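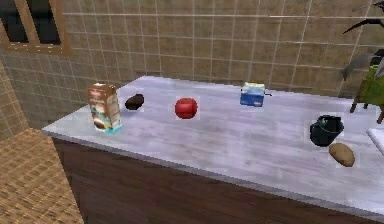 2 min read

Before a household robot is tried in a real kitchen, Manaia Ngata wants to see how it was tested in a simulated one. Ngata leads the working group behind the Caria guideline, which sets out how simulated rooms should be built, recorded and reported. The current text was adopted in January.

"A test room is a measuring instrument," Ngata said. "If the apple is moved between trials, the record must show it."

The guideline contains 43 requirements. Each room must carry a version number, and every object placed in it must be listed with its starting position. Ngata considers the floor as important as the counter.
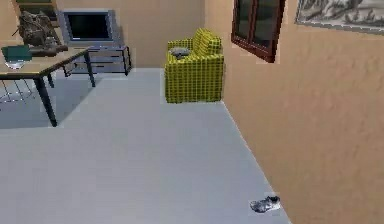
"A shoe on the floor is a fair test of a machine that has to cross a living room," Ngata continued. "We ask developers to declare such items in advance and to keep the failed runs with the successful ones."

Heike Gerlach, who reviews submissions at Hinrichs, said that reporting remains uneven. Of the 56 files she received under the earlier draft, many gave a success rate without naming the room version.
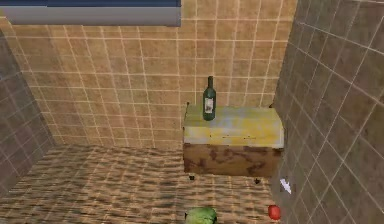 Besdale Review, Issue 2

Gerlach also asks that glass objects be identified as such. "A bottle and a cabbage should not share one grip limit," she said. "The file must state which limit applied."

Sarnex will host the next reading of the text. Comments should cite the requirement number.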